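Kosar desk mat, the big one, dark gray. Five weeks in

Quick one before I forget all of it. I do the ordering for our place (small shared office, we eat where we work, don't @ me) and the old mat finally split down the middle in October. Went with the Kosar in the large size, 52 by 26. Almost got the Penadis one again and glad I didn't, more on that further down.

Shipping. Slow. Sat in Trevitdale from Tuesday on with no update, then just showed up at the door in a tube with one end cap missing. Mat was fine. Comes rolled tight, and I mean TIGHT, and the instructions say lay it face down overnight. Did that. Corners still up in the morning. Put books on them, two more nights, and then flat. If you need it for the same day forget it.

Smell: yes, some. Rubbery, like a new tire but less. Brayden Fortin sits closest and complained for 5 days and then stopped complaining, so there's your timeline.

Weight is good. 2220 grams on the mail scale, which is a lot for a mat. It doesn't slide when you lean on it, and the old one slid if you looked at it wrong.

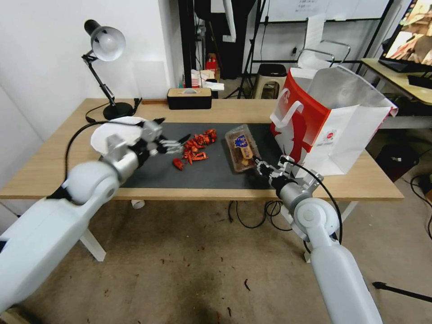 Dark gray Kosar mat on the light table, food container out.

Cleaning is the main thing I wanted to get to because the product page says "wipe clean" and leaves it there. Wipe clean with what. So, what we've had on it so far: coffee, obviously. Soy sauce. Ballpoint. Some kind of glaze off a donut that set like glue. Damp cloth got the coffee and soy sauce no problem. Glaze needed warm water sitting on it for a couple minutes, then a plastic scraper. Ballpoint did not come out. Tried dish soap, tried rubbing alcohol on a cotton swab, and the alcohol left a dull spot the size of a dime so dont do that. Emailed Kosar and got a reply from a Mariama Akolgo who was really nice about it, said alcohol takes the finish off and they're going to add it to the care sheet. Offered me a discount on a second one. Fine.

Crumbs are annoying. The surface has a very fine texture and flaky stuff sits down in it. Croissants are the worst. You can't just sweep it off with your hand, needs a brush or the handheld vac.

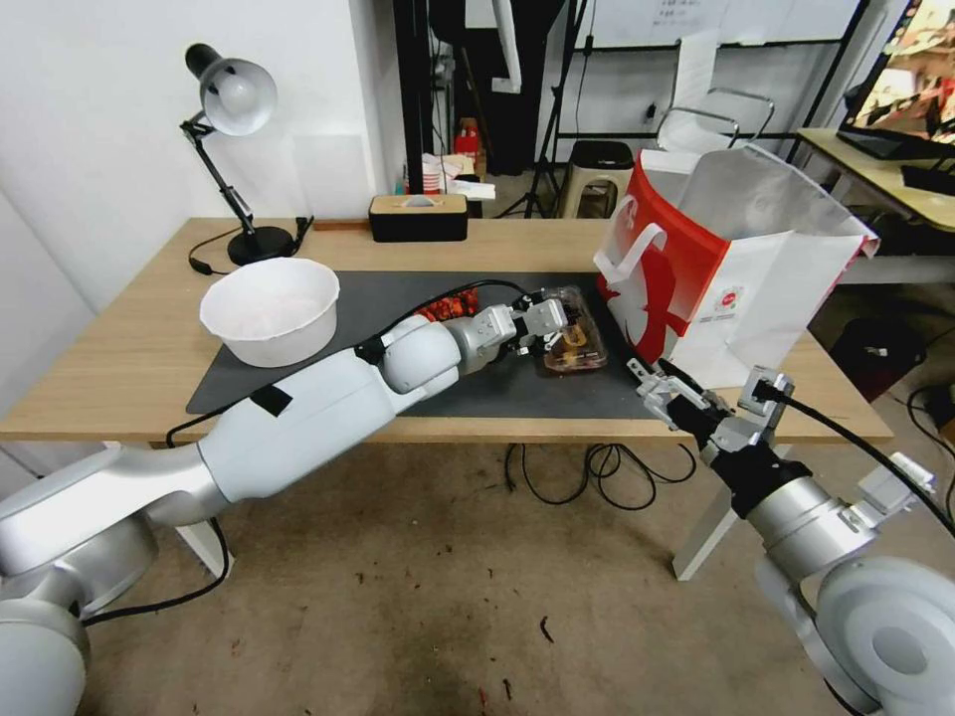 Grease I was worried about and shouldn't have been. Adjoa Aidoo dropped a samosa face down on it and went to lunch, and there was a ring when she got back, but a drop of dish soap and it lifted. Wouldn't leave it over a weekend.

Heat, I have no idea, we use a trivet. Kosar says no hot pans and I'm not going to test it with my own money.

Edges. No stitching on this one, just cut. I like that, the Penadis had a stitched edge and it frayed by month three and caught on sleeves. Kosar edge still clean. One tiny nick at the back left, could've been there when it came.

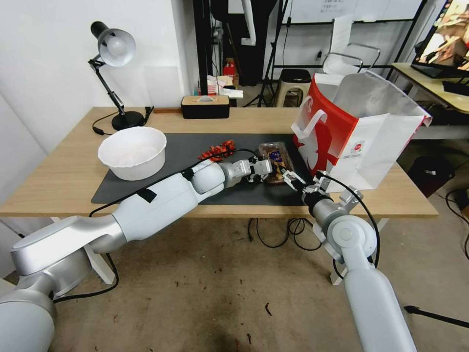
Baked goods on the mat, red snack package next to the tray.

Compared to the Picard, which Akosua Laryea has at home and brought in so we could look at them side by side: Picard is softer, nicer under the wrists if you type all day. Also thinner and it shows every fold. For typing only I'd probaly take the Picard. For a table that gets used for everything, the Kosar.

Color. "Slate" on the site, reads plain dark gray in our room. Dust shows. Pale dust especially, paper dust from the punch. If that's going to bug you get the tan.
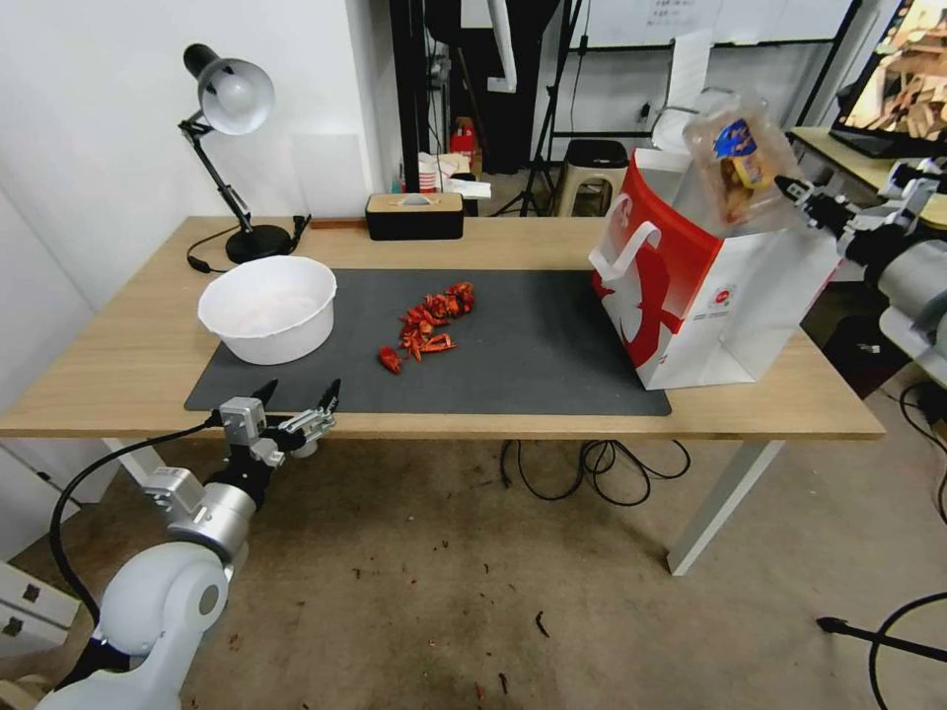
Other gripe is the size. 26 deep sounds like plenty but on a deep table you get a bare strip and all the small junk migrates to it. Wish there was one size up. Naa Nyarko asked them and the answer was "maybe next year."

Would I buy again, yeah. Four stars. One off for the ballpoint and the corners. Will update if the edge goes.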